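Budgeting for a second pair of hand-held grippers

Monday, February 23, 2026

Filed under: equipment, planning

I have been putting off the equipment plan since September and the form is due at the end of the week, so this post is mostly me working it through in public. We have one pair of hand-held grippers for recording two-handed household tasks. The question is whether to buy a second pair, buy spares for the first, or put the money into furniture.

The spreadsheet started as a price comparison between two suppliers, Gudo and Okar. Both sell a hand-held unit with a parallel jaw and a camera mount, and both will quote for a pair. Gudo's quote is lower by 200 pounds. It leaves out cables, which Okar includes, and it leaves out spare finger pads, which neither includes. With cables added the difference is small enough that I stopped caring about it and looked at lead time. Okar says 15 working days. Gudo says 39, and has been late to us before.

Pads are the line I got wrong last year. I budgeted for them as if they were a fixed part of the tool. They are a consumable. The ridges round off, the grip on thin handles gets worse, and the person holding the tool squeezes harder to make up for it, which loads the linkage. I now cost pads per block of recording sessions and keep a set on the shelf. Anyone writing a first budget for this sort of work should look at the price of pads before the price of the tool.

Markers are cheap to print and dull to replace. If a printed marker on a finger gets scuffed, the jaw width estimate drifts, and you may not find out until somebody processes the data. I have put in one line for printing and one line for the time taken to check them. The second line is larger. It was queried last year and I expect it will be queried again.

Cables need their own line too. Ours run from the tool up and over the arm, and they fail at the connector end. Right-angle connectors cost slightly more and I have specified them throughout. Thirteen was the number I arrived at for the year, counting both tools and a reserve, and I have left it at that.

Then there is storage. Raw recordings grow faster than the number of sessions suggests, mainly from failed takes that people are reluctant to delete. I have asked for one extra drive and a written rule about deleting. The rule costs nothing and will save more than the drive.

Furniture is the part of the plan that gets the least thought. Doors and drawers are what we record most, and they vary in ways that matter to a gripper: handle depth, the gap behind the handle, how far the door swings, whether there is a shelf edge to catch on.
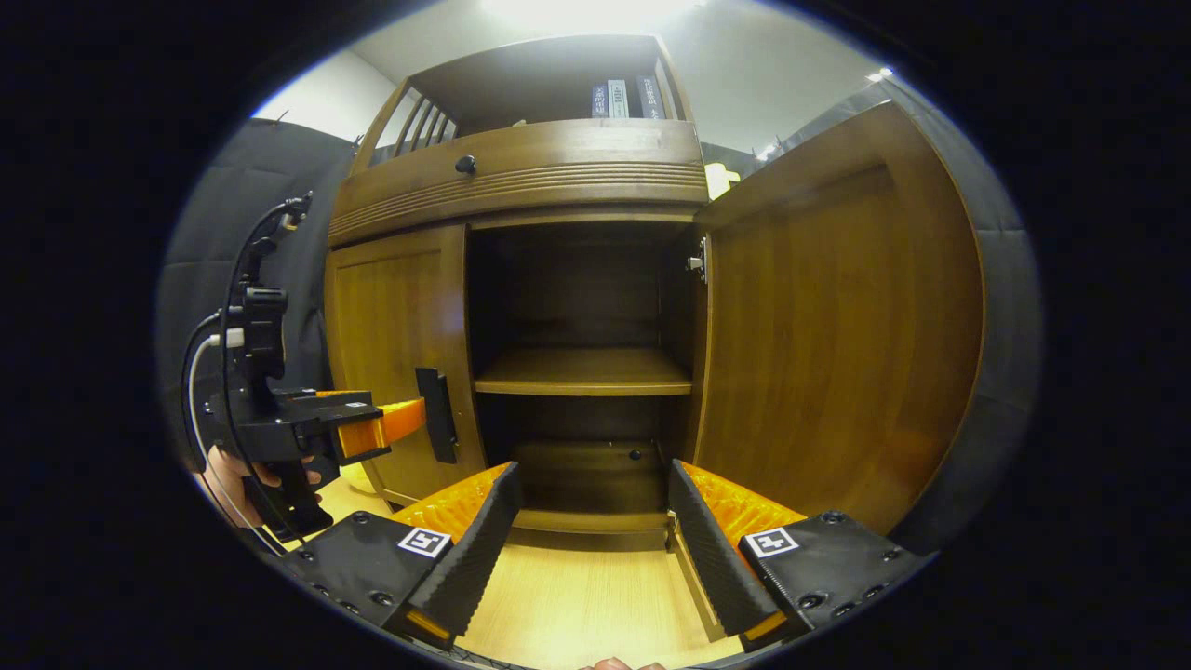

A bar handle gives the jaw something to close on. A small round knob is harder, and a jaw with flat inner faces tends to roll off it unless the approach is square. For that reason I would like the next purchases to have a mixture of both on the same piece, and if possible a few books or similar items to go on the shelves so that the doors are opened for a purpose.

New furniture from Söderlund comes flat-packed and takes most of an afternoon to build, and the hinges on the lighter ranges do not like being opened all day. Ostwood sells second-hand pieces in solid wood, heavier and a nuisance to move, with hinges that can be replaced from any hardware shop. I have allowed for two pieces from Ostwood and a delivery charge. Delivery is to the ground floor only, so the trolley stays on the list.

Where this leaves the request, in order of priority: pads and cables for the existing pair, the drive, the two pieces of furniture, then a second pair from Okar. If the total is cut, the second pair goes first. A second pair without a second trained operator would spend most of the year in its case, and the operator's time comes out of a different budget that I do not control.

Still to do before Friday: get the Okar quote reissued with the correct delivery address, and measure the doorway.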